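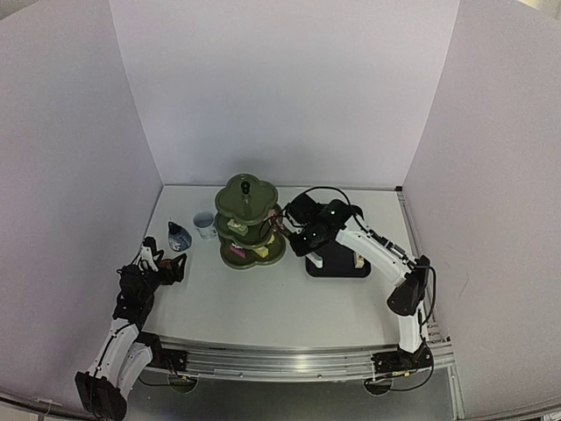

Keeping scones from going hard before guests arrive?

Posted in Baking & Entertaining, 16 Aug 2021

Hi all! I'm hosting my first proper afternoon tea next month for 14 people and I'm so excited I've already ironed the napkins. My trouble is the scones. I did a practice batch in July and they were gorgeous out of the oven, then like little rocks two hours later. I can't bake while people are here (tiny kitchen, and the oven door opens right into the hallway). Can I make them the night before? Or freeze them? I use plain flour, baking powder, cold butter and buttermilk, and bake at 400. Also wondering if the sandwiches can be done ahead, because I'd love to sit down and drink some tea myself!

virkach_kitchen

Yes, freeze them, but freeze them raw! This changed my whole life as a hostess. Cut them out, put them on a tray in the freezer until they're solid, then tip them into a bag. On the day they go straight into a hot oven, no thawing, and you give them a few extra minutes. They rise beautifully, I think even better than fresh ones, since the butter is so cold when it goes in.

Bake them right before people are due and wrap them in a clean dish towel while they're still warm. The towel holds the steam in and keeps the crust soft. Don't put them out on a stand until everybody is at the table, they dry out so fast in the open air. Cakes and cookies can go up early, they don't mind.

One more thing, your dough may be too dry to start with. Mine should be a bit sticky, sticky enough that I grumble at it. Try 2 more tablespoons of buttermilk and see. And have a wonderful party!!

Sirncombe Baker

just buy them lol. the bakery by the Pollberg bus stop does good ones

bayram_st_ovens

I agree with freezing them raw. For the sandwiches, cucumber is the one to leave until the morning. Salt the slices, let them drain on paper towels, and butter the bread right to the corners so nothing soaks in. Egg salad and cream cheese fillings can both be mixed the day before and kept in the fridge in a covered bowl.

Once the sandwiches are made, stack them on a tray with a barely damp paper towel over the top and then plastic wrap. Leave the crusts on and trim just before serving, the edges stay much nicer. I've done it this way for baby showers and a retirement party and there was never a sandwich left over.

Oh, and warm the teapot first!

lemoncurd_and_co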